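Wrist-View Cutlery Selection for a Two-Arm Tabletop Cell: Software Report
Jhosep Villca, project report, 8/30/26 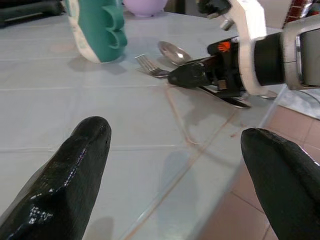
Gilberto Arboleda, on reading the first draft, asked why the report spends so long on the image crop and so little on the grasp planner, given that the planner was the original topic. The planner was finished early and barely changed afterwards. Most of the errors came from perception, and the sections below are weighted accordingly.

1. Task

The software has to pick out one utensil by name from a fork, a spoon and a knife lying close together on a tiled table, and pass a grasp pose to the arm that will take it. Two arms share the table. The arm whose wrist camera supplies the image is called the observer in this report, and the other is called the picker. Either arm can hold either role, but the roles are fixed for the length of one run.

2. Software structure

The code is split into three processes. Pirihi reads the wrist camera and the joint encoders and stamps both with a common clock. Lellidari does segmentation and pose estimation. Cesitz plans the approach and checks both arms for collision. Messages between them are plain structs over local sockets. An earlier version ran everything in one process, and a slow segmentation call could hold up the collision check, so the split was made before any other work.

3. Perception

Three problems took most of the time.

Glass. A clear, glossy layer covers part of the tiled surface. Its straight edge was returned as a long thin object and sometimes labeled as a knife. Reflections on it made the depth estimate unreliable. We now fit the table plane from the tile grout lines and ignore depth on the surface altogether – utensil height is taken as a constant.

Occlusion. When the picker moves in, its gripper body hides the spoon handle and part of the knife. A mask made at that moment is too short, and the grasp point shifts toward the visible end. Lellidari therefore keeps the last full mask from before the approach and only updates its position, never its length.

The observer's own fingers. They are glossy black and sit in the lower corners of the view, with highlights that the segmenter read as metal. A fixed mask was enough when the fingers were open. For other openings the mask is computed from the encoder value.

4. Training data

The segmenter was trained on 2,000 labeled wrist images, with 200 held back for testing. Labels were drawn in Dikura. Eleven of the held-back images had fork and spoon swapped in the labels and were corrected before the final test. The results from before the correction were discarded.

5. Planning

Cesitz samples grasps along the handle axis and rejects any that bring the picker's housing within the safety margin of the observer. If none remain, the observer backs up along its own approach line and planning is repeated. The retry limit is three.

6. Open items

The constant utensil height fails when one utensil rests on another. The stored mask is also wrong if the utensil rotates during contact. A rotation update is written but untested, and Gilberto will run it in September with the same held-back set. Log replay works for Pirihi and Lellidari only. Cesitz still needs a recorded clock source before its plans can be reproduced from a log.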